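Call for Participants: The Grekum Supper Table Project

Do you remember what was on the table when you were nine years old? Who sat where, who got served first, and what you were expected to eat before you could get up? If you grew up in or near Grekum and you like to talk about food (or like to complain about it, which is just as useful to us), we would love to hear from you.
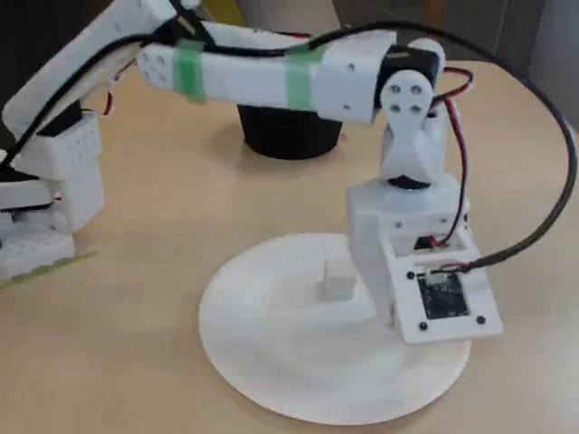
Posted 10/6/23 by the Supper Table Project office, Grekum

We are putting together a collection of spoken memories about everyday family meals, and we are looking for 64 people to take part. The weddings and the holiday dinners have been written about plenty, and we have a shelf full of very nice church cookbooks already. What we want are the ordinary suppers - the soup that came around every week, the casserole your aunt made with whatever was left, the bread somebody's father bought on the way home from the mill at Sutasgate.

Who can take part

You should be 18 or older and have lived in Grekum, Sutasgate or one of the farm roads in between for at least four years of your childhood. It does not matter when that was. Our first group in September leaned heavily toward people who were children before the bypass went in, and they were wonderful company, but we would be so pleased to have more people in their twenties and thirties this time. You do not need to be a good cook. You don't need to have had a happy table, either. Some of the stories we have been told are sad ones, and they belong in the collection as much as the others.
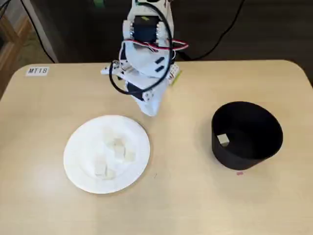 Families are welcome to sign up together, though we will ask to talk with each of you separately as well. Sisters and brothers remember the same gravy very differently, as we have learned, and it is a pleasure to hear both sides of it.

What we will ask of you

There are two visits. The first is a long, easy conversation, usually a bit under two hours, recorded for sound only. We will ask about the kitchen you grew up in, the shopping, the dishes, the rules and how they got broken. The second visit is shorter. You will get to read through the typed pages from the first one and change or take out anything you like, and then we will ask you to sketch the table and mark everyone's usual place (please don't worry about drawing well, we have had some very wobbly chairs!).

If you have recipe cards, grocery lists or old snapshots, do bring them along. We copy them while you wait and they go straight home with you.

You will receive $64 once both visits are done, and we can pay for your bus fare or gas on top of that. Coffee and something sweet will be on hand, and if there are foods you can't eat, just let us know ahead of time. 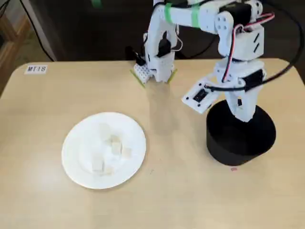
Where and when

Conversations are held at the Tijani Building on Comeren Street, on the ground floor, with parking behind. Mornings and afternoons are both open, and we keep a few evening times for people who work days. If getting out is hard for you, we will gladly come to your home.

How to sign up

Call the office at extension 3637 through the Tijani Building switchboard, or stop by and fill out a card at the front desk. Tell us your name, the years you lived in the area, and one dish you remember well. We will call you back to set up a time, and you can ask us anything you like before you decide.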